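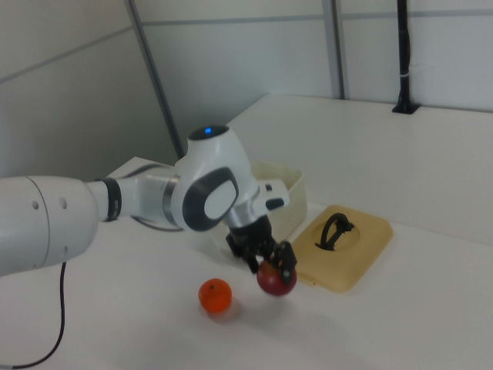 Jul 1, 2022

I've been meaning to write about fruit for ages, which sounds a bit silly when I type it out, but bear with me! It's properly cold now, the heater goes on before the kettle does, and this is the time of year when I start eating apples the way other people eat biscuits. Deep red ones, if I can get them, the kind with the darker patches in the skin. I know the very shiny ones look nicer in a bowl, but I've always had better luck with the mottled ones (my gran swore by them, so perhaps I'm just being sentimental).

We have a white table, and I'll admit I chose it mostly for how colours look against it. A red apple and a little orange tangerine on a white tabletop cheer me up more than a bunch of flowers, and you can eat them afterwards. I used to keep all the fruit in the fridge drawer, where it was forgotten until it went wrinkly. Now a few pieces live out on the table and the rest stay cold, and we get through so much more of it.

The tangerines get their own little dish, well away from the apples. If one goes soft it tends to take its neighbours with it, so I have a quick feel of the bottoms every couple of days. Anything a bit tired goes into a pot on Sunday with a cinnamon stick and a splash of water, and that does us for porridge until midweek.

My favourite thing to make at the moment is a sort of lazy crumble. I use 4 apples, peeled or not depending on my mood, and the juice and zest of one tangerine, then whatever oats and butter and brown sugar I have on hand, rubbed together with cold fingers. It bakes for 32 minutes in my oven, which runs hot, so yours might want a touch longer. Let it sit for 10 before you dig in or you'll burn the roof of your mouth, as I do every single time. The tangerine was an accident, by the way. I'd run out of lemons and couldn't face going out in the rain, and I haven't gone back to lemon since!

I buy most of our fruit at the Wotura market on the way home, some 600 metres from the bus stop, and I always come away with more than I can comfortably carry. The tangerines will be finished by September, so I'm making the most of them while they're sweet and easy to peel. I have a bag of slightly sour ones to use up this weekend and I'm thinking marmalade, if I can find enough jars with lids that still fit.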